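# Looking After a Tabletop Arm: Workshop Tips from the Back Bench

2 December 2021

I've had an arm bolted down next to a work table for long enough now that people write in and ask how I keep it running so sweetly. I love these questions! An arm and a gripper are no harder to look after than a sewing machine or a good drill press, and most of the work is wiping, checking and tightening. Mine lives in the Dellport workshop, it picks and places small household things all week, and everything below is what I do to it.

Before anything else: power off, plug out, and let the arm settle into its parked pose before you put your hands near it. If yours has brakes, don't trust them with your fingers under the gripper. Rest the wrist on a folded towel.

## The base and the stand

Start at the bottom. Every wobble you see at the fingertips begins with the bolts, and a tiny bit of play down there turns into a big miss at the far end of the reach.

- Put a paint-pen line across each bolt head and onto the flange. When the lines stop meeting, the bolt has moved. (I check mine every 11 days, which came from a shift pattern we no longer use, and I've never had a reason to change it.)
- Tighten in a cross pattern, a bit at a time, using the torque in your own manual. Please don't borrow a number from a forum.
- Push on the stand with your hip. If it rocks, fix the feet first, or you'll be chasing the bolts forever.
- Keep the stand and the work table as two separate pieces of furniture. Lean on a table that's joined to the arm and you'll feel it in every pick.

Bujar Petkov taught me to slide a strip of paper under each foot of the stand. If it pulls out easily, that foot isn't carrying its share. Takes a minute and costs nothing.

## Fingers and linkages

This is my favorite part of the job. A gripper with jointed fingers has a lot of little pins, and every one of them collects fluff.

1. Open the fingers all the way and brush the joints with a dry, soft toothbrush. Work from the top down so the crumbs fall away from the housing.
2. Wipe the pads with a barely damp cotton cloth. No kitchen spray! The lemon kind leaves a film, and smooth cups will slide right through.
3. Move each finger by hand if the maker says you may. You want the same light drag on both sides. A notchy feel on one side usually means grit in a pin.
4. One tiny drop of the recommended oil per pin, then blot. If you can see oil, there's too much.
5. Close the fingers on a business card and tug. The card should resist evenly along its whole width.

Black grippers are rotten for spotting wear, by the way. I shine a flashlight across mine from the side, and scratches that were invisible a second ago jump right out.

## Setting the table for a test run

After any cleaning I do a slow run over a laid table. Pick things that differ -- something round, something flat, something narrow at the neck -- and you'll learn more in one pass than from a whole morning with one block of wood. I lay things out on the computer first, the way Iqra Janjua showed me, and it has saved me a fair bit of crockery.

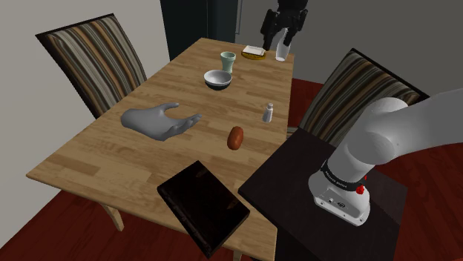

**How often should the gripper pads be replaced?**

Replace them when the card test goes uneven or the surface turns shiny, whichever comes first. On my machine that has worked out at 37 weeks of ordinary use, and yours will depend on what you pick up and how hard you squeeze it.

A few habits for the test run itself:

- Drop the speed right down and keep one hand by the stop button for the whole first pass.
- Leave a finger's thickness clear on either side of anything you want picked up. Jointed fingers swing outward as they open, and it's always the neighbor that gets knocked over.
- Put tall, narrow things where you can see past them.
- Keep chairs pushed well back. Jasmina Hoxha lost a perfectly nice seat cushion to an elbow joint in November, and she has marked the full reach on the floor with tape ever since. I copied her the same afternoon.
- If a pick misses twice by the same amount in the same direction, stop and check the base bolts before you touch the program.

## When it starts missing

Constant miss, same direction: something has shifted. Look at the base, then the table, then the gripper mounting screws, in that order. Once your marks line up again, re-teach the home position.

Random misses, all over the place: more likely a loose finger pin or a dirty pad. Go back to the toothbrush.

Good at first and bad later in the day: note the room temperature along with the time. My Murkelix controller drifts a little until it has warmed up, so I let it run empty moves for a while before I ask it for anything delicate. I now start the warm-up and then make the coffee, and they finish together beautifully.

A click you can hear but can't find: hold a wooden spoon against the housing and put your ear to the handle, with the arm moving at its slowest and you standing outside its path. If you can't do both at once, skip the spoon and tape a cheap contact microphone to the housing. Eleni Radulović found a loose cover screw that way after three of us had given up on it.

## Cables

Cables wear out before anything else on the arm, so give them some love. Follow each one from end to end with your fingers (power still off) and feel for flat spots. Leave a loop of slack at every joint, use hook-and-loop straps where you'd be tempted by zip ties, and wiggle the small connectors at the base to see that they're seated. I keep 2 spare gripper cables in a labeled bag taped inside the cupboard door.

## The notebook

Write it all down! Date, what you cleaned, what you tightened, how the card felt. My current book has 315 entries, and the dullest of them turn out to be the useful ones, such as "left finger a bit slow, wiped, fine."

Next time I'll get to pad glues, including the one Gwilym Lougher swears by and the one that took me a whole evening to scrape off. If you have a favorite, leave me a note at the Dellport front desk.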